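Medve Household Cooking Times, data card

What this is

A table of 1,887 home cooking records, each giving a food, a method, a stated time and a time the cook wrote down. It was put together by Nesma Metwally and Hicham Ramadan from diaries kept in the town of Bramine. I took over upkeep in May and have rewritten this card, because the old one promised too much.

Read this before you use it

The old card said the table "shows how long food really takes." It shows how long people say food took. Some wrote the time down at the stove and some filled in a week of meals in one sitting. You can spot the second kind by the minutes, which all end in 0 or 5. I left them in. Drop them if you like, but say so.

The original call for diaries asked for 4,000 records. We got fewer than half of that, and the people who stuck with it were the ones who already liked cooking. Anyone quoting this as what the average household does should stop.

Columns

food: free text, lightly cleaned. "Bun", "buns" and "bread (bun)" are still three different foods in places.
method: one of 6 values (boil, steam, bake, fry, grill, other). "Other" is mostly microwave.
time_stated: minutes, from the package or recipe. Blank if the cook had neither.
time_logged: minutes, from the diary. Whether this includes heating the water depends on who was writing.
household: a number from 1 to 19. Household 12 is two kitchens that shared a diary.

Steamed foods 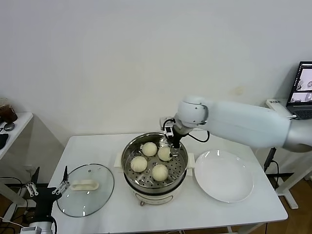
Four buns on the steaming basket of an electric steamer.

Steaming is the weakest part of the table. The stated time usually starts when there is steam, and most diaries start when the switch goes on. Hazem Ramadan tried to fix this with a flat correction for every row. I took it out. A small pot and a large one don't heat at the same speed, and pot size was never recorded.

Load wasn't recorded either, so a row for one bun and a row for a full tray look the same.
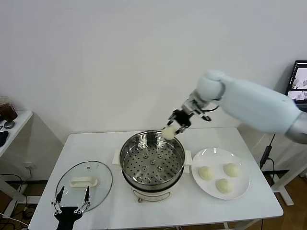

A single bun above the rim of the steamer pot.

Known problems

Altitude is missing. Clodara households used a different diary form with no space for the stated time.
Delyth Landeg found repeated rows in the baking section. I removed the exact copies and left the near ones, which may be real.

Changes

Removed the steam correction. Removed the column called "quality", which no one could define. Mounir Bouzid wants it back and is welcome to write the definition.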